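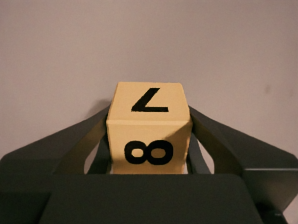 Bravport, 7/19/22

3.2 Getting the cubes right before touching the real arms

I should say up front that Ismail Metwally and I built all of this in a shared workshop, on evenings, and the simulated table came first only because our second arm was stuck in the post until April. I'm glad it did! The task is a desk calendar, the sort with numbered cubes you turn and swap to show the date, and it's a lovely thing to practise on (small, square, and very easy to get wrong).

A cube can be held perfectly well and still be no use to you. In Figure 4a the 7 on top is upside down and the 8 on the front is lying on its side, and to our first grasp check that was a pass, as it only looked at whether the fingers were closed on something. So we split the score in two: one mark for the hold, one for which way the numbers face. We ran 274 trials in simulation with the split score and I went through every bad one by hand, with a lot of tea.

The other headache was deciding which arm does what. Ismail wanted one arm to do the lot. I wanted two, so that a cube could be passed across and turned on the way, and we argued about it for most of an evening before just trying both.

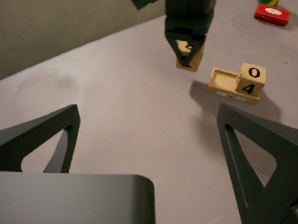 Workshop Notes on Home Robotics, p. 157

Figure 4. (a) A cube between the fingers, numbers turned. (b) The far gripper holding a cube just over the table, with the near gripper open and the other cube, 0 on top and 4 in front, seated in the stand.

Two arms won, at least for us. With the left slot of the stand empty, as in Figure 4b, the controller (we call it Hulel) has to choose a grip that leaves the fingers room beside the seated cube, and that took far more fiddling than I'd planned for. We ended up adding a small sideways nudge to the approach, which Aurelio Ocampo suggested after watching us fail at it over a sandwich. The nudge is set by hand and I'd love to replace it with something learned. Section 3.3 has the settings we used.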